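Pick up, put down, repeat: an evening with the Detcombe robotics club

May 12, 2026

Etornam Lamptey would like it known that he did not set out to teach anybody about chopsticks. He set out to teach them about control loops, which he still believes are more interesting, and he has the slides to prove it. "I had a whole term planned," he says, putting the kettle on. "We got as far as week two. Then somebody asked when the robot would do the washing up, and that was the syllabus gone."

Lamptey runs the student robotics club at Detcombe, and has done so for longer than he admits to new members. This year's project is called Honska. He declines to explain the name beyond saying there was a vote and he lost it. The aim is to teach a two-fingered gripper to tidy a kitchen counter, one small job at a time, by having the students do each job themselves with a hand-held version and letting the software learn from the recordings.

"People hear 'robotics club' and think of things hitting each other in an arena," he says. "We did that for years. I've still got a dent in my car."

The club is entering Honska for the Cutaleck, a student contest held in July, where teams bring a trained arm and are handed a kitchen they have never seen before. Last year's entry did well until it met a drawer. Lamptey describes the next few moments with real tenderness and asks me not to print them.

I ask how much practice a machine needs to put away one spoon. He opens his laptop and turns it round. The target for the spring was 3,000 recordings and the tally stands at 2,456, a figure he reads out in the tone of a man reading his own gas bill. "Each one is a few seconds of someone being very careful. Then you put everything back and be careful again. The first-years thought I was punishing them."

Were you?

"Not that week."

The hardest part, he says, has been persuading engineering students to work slowly. They are quick and clever and they want to grab things. The software copies whatever it is given, bad habits included, and for most of the winter Honska had a little flourish at the end of every movement that was traced to one second-year who plays the drums. He has since been moved to labelling.

There was also a disagreement about where to work. The lab has a practice bench, with a clean white top and good lights, and a model trained on it turned out to be excellent at clean white tops. So the club went looking for proper kitchens – ones with patterned cloths, shiny worktops and other people's cables. Lamptey puts up a sheet each month and students sign their own homes on to it. "You learn a lot about your members," he says. "I won't say more than that."

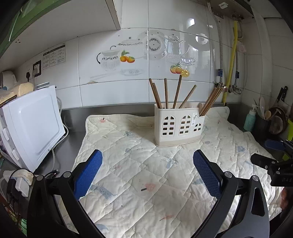 The Honska gripper over a house-shaped chopstick holder, one of the club's kitchen set-ups.

Chopsticks have become the club's private obsession. They are thin, they roll, they lean on one another, and taking one out of a full holder tends to bring its neighbour along for the ride. Santoso, the training software the students wrote, has a setting just for them. It is labelled "sticks" and has a comment beside it in the code that Lamptey says he will be removing before the judges visit.

"A mug is a gift," he says. "It's got a great big handle, it sits there. A chopstick wants to be somewhere else."

He is cautious about the contest. Some teams have sponsors and matching jackets. His has a shared spreadsheet and a tin of biscuits, and the biscuits are for members who have uploaded their files with the right names on. I see no evidence that anyone has opened the tin.

Before I go I ask whether, after all this, he trusts Honska in his own kitchen. He thinks about it for longer than I expected.

"With the spoons, yes," he says. "I've got nice glasses."

Training sessions carry on until the end of term, and new members are welcome at any point. Bring a laptop. If you play the drums, have a word with Etornam first.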